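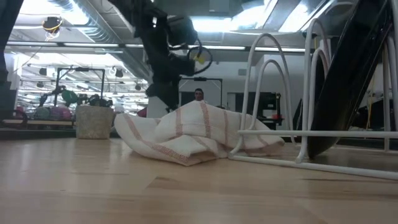 Tea towels that dry things: what I do with mine

19/07/2024

I got a message last month from a reader whose brand new tea towels just push the water about. Mine did exactly the same when I bought a pack of Wendska ones in November, and I very nearly sent them back! Most new cotton has a finish on it that makes it look lovely and crisp in the shop, and it has to come out before the cloth is any use to you.

So, first wash: hot, on their own, half your normal powder and a good glug of white vinegar in the softener drawer. Then do it again. Two washes usually sorts it, though a really stiff linen might want 4 before it gives in. And please, no fabric softener, ever (I know, it smells gorgeous, but it coats the fibres and you're back where you started).

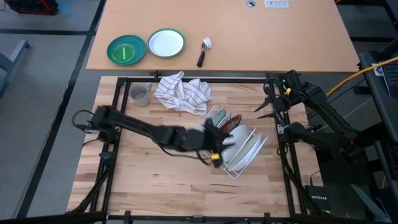 If yours are old and have gone greasy, soak them in a bucket of very hot water with a scoop of soda crystals. I leave mine for around 20 minutes while I get on with something else, then wring them out and put them straight in the machine. Wear gloves, soda crystals are murder on your hands. I use the Purico ones at the moment but the supermarket's own have always done me just as well.

Curry and tomato stains want cold water first, then a rub with a bar of plain soap, then a day on the line if there's any sun going. Beetroot I have never beaten. Tell me if you have.

Smelly towels are nearly always towels that were put away damp. Hang them up opened out between uses, over the oven rail or a chair back, and don't leave them in a heap like I do when the phone goes.

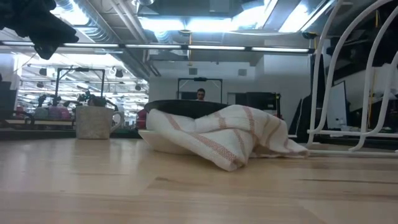 Striped cloth tea towel, white with reddish-orange

I keep one pile for dishes and another for hands, and the really thin ones get cut up for the windows. They leave far less fluff than anything you can buy, and they're good for shoes too.

Next time it's descaling the kettle, so dig out your lemons!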